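Plavgate 11 : évaluation d'un environnement de planification et de simulation pour la manipulation

Évaluation conduite au laboratoire de Serkham. Responsable de l'essai : Þröstur Eyvindsson.

Le logiciel Plavgate, édité par Brøndum, réunit un planificateur de trajectoires, un moteur de rendu et un outil de rejeu des épisodes. Le laboratoire l'a soumis en août à une campagne de 639 épisodes simulés, exécutés sur une station de calcul ordinaire.

L'installation n'appelle pas de réserve particulière. La description des scènes repose sur un format texte lisible, et l'import de nos modèles existants a demandé moins de 30 minutes. Le planificateur respecte les limites articulaires déclarées. Il tend en revanche à multiplier les points de passage à proximité des obstacles — défaut déjà relevé dans la version précédente.

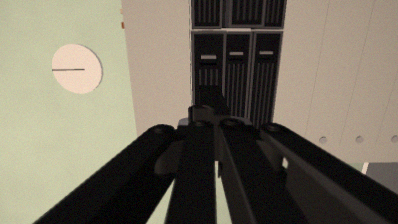
Vue simulée : pince noire à quatre longues barres, devant un bloc noir à compartiments.

Le rendu demeure le point faible du produit. Le grain est perceptible et les contours manquent de netteté ; les éléments sombres de la pince se détachent mal là où ils recouvrent le bloc noir. Un module de perception entraîné sur de telles vues devra être validé séparément sur images réelles.

L'outil de rejeu constitue la partie la plus aboutie. Chaque commande est horodatée et peut être comparée à l'état calculé des articulations. L'export vers la chaîne Brostbridge s'effectue sans conversion intermédiaire, mais la documentation française s'arrête au chapitre consacré aux capteurs.

Avis : favorable pour la mise au point des contrôleurs, réservé pour la perception. Le renouvellement de la licence sera examiné après correction du planificateur.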